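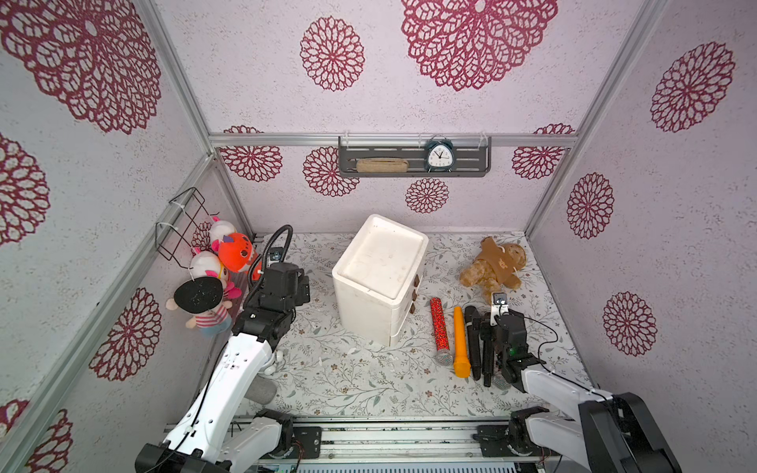

Gokar Greeting Robot – Opening and Monthly Inspection Checklist, With Comments

Lerham Science Hall, front lobby unit

Revised November. Replaces the two-page sheet that was taped inside the charging closet. Throw that one out if you still find a copy.

This list covers the wheeled greeting robot that meets visitors in the lobby and walks school groups to the elevator. It does not cover the ticket kiosks or the talking head in the Londoño Gallery, which has its own sheet. Items marked D are done every day before opening. Items marked M are done once a month with the robot switched off at the main switch. Write OK, FIX or STOP next to each item. A STOP means the robot goes back in the closet and stays there.

1. Floor and route

1.1 (D) Walk the whole route from the charging closet to the elevator.
Comment: Look for wet patches, coins, stroller parts and the plastic pegs from the building table. The pegs are the worst. Two of them jammed the left caster over the summer and the robot turned in circles until it timed out.

1.2 (D) Floor mats flat at the edges.
Comment: The robot will climb a mat that lies flat. It will not climb a curled corner, it pushes the mat ahead of it. If a corner won't stay down, roll up the mat and put it behind the desk.

1.3 (D) Route width at least 750 mm at the narrowest point.
Comment: Measure with the marked stick, which hangs on the back of the closet door. The usual narrow point is between the donation box and the brochure rack. The rack gets moved by the cleaning crew. Move it back.

1.4 (D) Yellow line at the top of the stairs clean and unbroken.
Comment: The robot has drop sensors and does not depend on the line. Visitors do.

1.5 (M) Ramp by the coat check: non-slip strips in place, no lifted ends.
OK as of this revision. One strip was replaced.

2. Body and covers

2.1 (D) No cracks or sharp edges on the outer shell below shoulder height.
Comment: Run a bare hand along it. Small kids hug this thing, and a crack that you can hardly see will still catch on a sweater. Tape is allowed until closing, then it's a FIX.

2.2 (D) Face cover seated on all clips.
Comment: Push on the chin. It should click or not move at all.

2.3 (D) Arms swing free and stop when held.
Comment: Hold each wrist lightly while the robot runs its wave. The arm should go limp within a second. If it pulls against you, that is a STOP. Do not try it again to see if it gets better.

2.4 (M) Finger gaps.
Comment: The hands are molded and don't close, but the gap between thumb and palm gets wider as the rubber ages. The Mirnositz service guide that came with the hands has a gauge in the back pocket. If the thick end goes in, order new hands. Allow a few weeks.

2.5 (M) Screws on the neck ring, all present and snug.
Comment: Snug only. The ring is plastic and the thread strips.

3. Emergency stop and bumpers

3.1 (D) Red button on the back stops all movement.
Test while it is rolling, not while it is parked. A parked robot looks stopped either way.

3.2 (D) Button twists out again and the robot stays still until restarted from the desk tablet.
Comment: It should never start up by itself when the button is released. If it does, STOP and call service.

3.3 (D) Front bumper trips on light contact.
Comment: Use the foam block. Please don't use your shin.

3.4 (M) Side bumpers, same test, both sides.
Comment: Left side was slow in the last two checks. Still inside what the manual allows, but write down what you see so we can tell if it is getting worse.

3.5 (M) Handheld remote stop works from the far side of the lobby.
Comment: New batteries every time this item comes up, whether or not the old ones seem fine. The old ones can go in the flashlight.

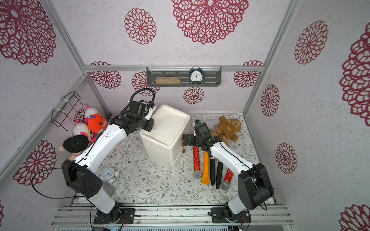
Does the robot have to be taken off the floor if only the remote stop fails?
It can stay in use as long as a staff member walks within arm's reach of the red button the whole time. If you can't spare someone, park it in the closet and mark 3.5 as STOP.

4. Battery and charging

4.1 (D) Charge at or above the green mark before opening.
Comment: A full charge lasts through a normal day. On school days it doesn't, and you should plan a break of 25 minutes on the dock at lunch.

4.2 (D) Dock contacts clean, no dark spots.
Comment: Dry cloth only.

4.3 (D) Charging cable not pinched in the closet door.
Comment: There is a notch cut in the door for the cable. Use the notch.

4.4 (M) Battery case: no swelling, no smell, no warmth after an hour off the dock.
Comment: Any one of these is a STOP. Leave the robot where it is, keep people away from it and call the building desk. Do not carry the battery outside yourself.

4.5 (M) Fire extinguisher by the closet in date, pin and seal in place.
OK.

5. Speed and behavior around people

5.1 (D) Lobby speed setting selected on the tablet.
Comment: There are three settings and the tablet forgets which one it was on after an update. The right one is Lobby. Open Hall is for moving the robot after closing and is too fast for visitors. It reaches 400 mm per second in Lobby on a flat floor, which feels slow when you test it and about right when there are toddlers.

5.2 (D) Robot stops for a person standing in front of it.
Comment: One person stands still in the path, a second person holds the remote. Do it once in a dark coat. Dark cloth is harder for the front sensor to pick up.

5.3 (D) Robot stops for something low.
Comment: Use the backpack that lives in the closet. It's filled with newspaper.

5.4 (D) Voice volume at 15 on the tablet.
Comment: People turn this up when the lobby is noisy and then leave it up. We have had complaints from parents of kids who don't like sudden sounds, and they're fair complaints. If visitors can't hear it, ask the robot to repeat and let people step closer.

5.5 (M) Startle phrases switched off.
Comment: The software comes with a few jokes that begin with a loud noise. They come back after updates. Check the list under Voice, second page.

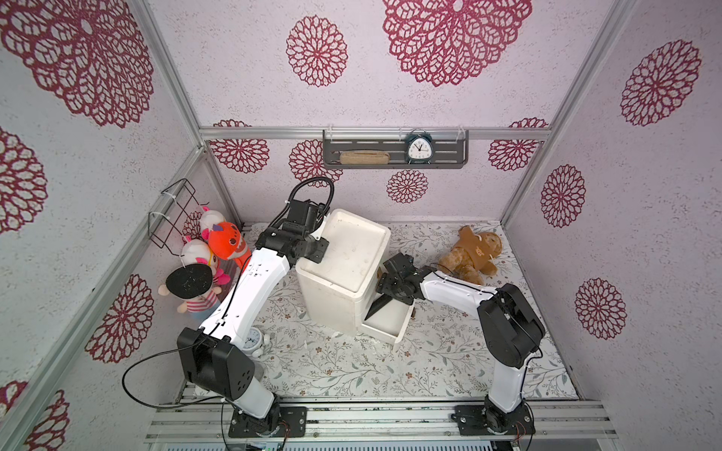
5.6 (M) Eye lights at the low setting, no flicker.
Comment: Look at them from the side as well. A loose connector in the head shows up as a flicker when the robot turns to the left, and you won't catch it from straight on. Flicker is a FIX if it happens once and a STOP if it keeps going, on account of visitors who are sensitive to flashing light.

6. Camera and privacy

6.1 (D) Sign at the entrance in place, readable, not behind the umbrella stand.
Comment: The sign tells people the robot has a camera and that pictures are not kept. We put a second one at stroller height and it was peeled off within the week. A new one is on order.

6.2 (M) Picture storage set to Off.
Comment: Another one to look at after updates. Take a note of the software version while you are on that page.

6.3 (M) Lens clean.

7. Cleaning

7.1 (D) Hands and chest wiped down before opening and after each school group.
Comment: Use the wipes from the blue tub. The ones from the restroom closet turn the rubber sticky.

7.2 (M) Wheels and casters cleared of hair and thread.
Comment: Tip the robot onto the padded bench with two people. It's heavier at the bottom than it looks. Scissors are in the drawer, put them back.

Open items from the last monthly check

3.4 Left side bumper slow. Watch.
6.1 Second sign missing. Ordered.
2.4 Right hand close to the limit on the gauge. Check again next month, and order now if the budget line is open.

Keep filled sheets in the binder at the front desk, newest on top. Sheets with a STOP on them get copied to the service folder the same day.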